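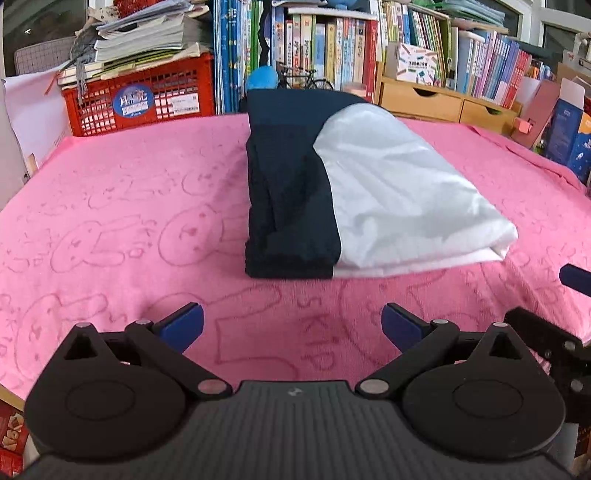 Jul 14, 2026

Search this diary Enter keywords

Slept badly. Up before the alarm and went down to look at the dehumidifier, which had tripped again in the night. The float switch is the cause. It sits in a molded recess at the back of the tank, and if the tank is pushed in with the left side leading, the float arm rides up on the lip and reads full. I emptied what was in there, reseated it square, and it ran until I left the house. The cellar read 87 percent relative humidity on the wall gauge at breakfast. I don't fully trust that gauge. It has agreed with the one in the hall exactly once, in June, and I suspect the hall one was wrong that day.

Did the salt test on both gauges after coffee. Method as before: bottle cap of table salt, enough water to make a thick slurry, cap and gauge together in a zip bag, air pressed out, leave it. The air in the bag should settle at 75. I will read them tomorrow morning and write the offset on a strip of tape on the back of each. Last time I wrote it in this book and then could not find the page.

Birgit Vogler called about the wall. She has had the same trouble in her place up the hill at Urneck, same period of house, same stone footing with a rendered face on the inside. Her view is that the render is holding the water in and that no amount of drying the air will help until it comes off. I said I wanted numbers first. She said I had been saying that since she met me. Fair. She paid Rüdiger Ehlers to strip hers and was satisfied with the work but less so with the dust, which got into the piano.

Spent the rest of the morning on the inside face. Taped four squares of clear plastic to the wall, two low and two at chest height, all edges sealed. If the moisture forms on the room side of the plastic, it is condensation from the air. If it forms behind, it is coming through the masonry. I expect behind on the low pair and nothing on the upper pair. The tape does not like the render. I had to brush the surface, wipe it, wait, and then go over the edges with the back of a spoon.

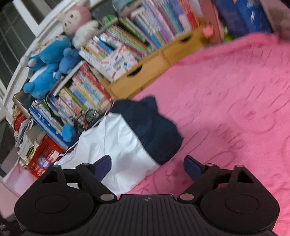 Checked the downspout at the north corner while the light was good. The elbow has pulled away from the vertical run and the water is dropping straight down the footing. This may be the whole problem. I refitted it with one screw, the other hole being stripped out, and ran the hose into the gutter for the time it took to walk around and look. No drip at the joint. The splash block under it slopes the wrong way, toward the house. Turned it around and packed gravel under the back edge. I should have looked at this in spring before buying a machine.

Lunch standing up. Cheese, the end of the rye loaf, half a cucumber.

Tanner Bergeron came by in the afternoon to return the long level and stayed to give opinions. He holds that the dehumidifier is undersized for the volume of the cellar. I worked it out on the back of the receipt for him and he is partly right: it is fine for the room with the door shut and short by a fair margin with the door open to the stairs. The door does not shut. It has swollen into the frame at the top on the latch side. So the next job is the door, and planing it now would leave a gap in winter. I will take off very little, only enough to let the latch engage, and seal the raw edge the same day.

He also wanted to know if I was going to the thing at Zsolt Virág's. I said probably. I had forgotten it. Need to find out whether to bring food.

Costs so far, for my own reference: the machine, the tape, two gauges, a box of screws with 100 in it of which I have used one. I have not included electricity. The meter reading is on the calendar in the kitchen and I will take another at the end of the month and subtract.

Evening reading on the wall gauge was lower, but the salt test is still running on the bag side of the argument, as I took the wall gauge out at ten minutes to six to look at it and had to start it over. Note to self to leave it alone.

Warm night. Cellar window closed, upstairs ones open. Left the plastic squares in place. Ask Birgit what depth of render they found.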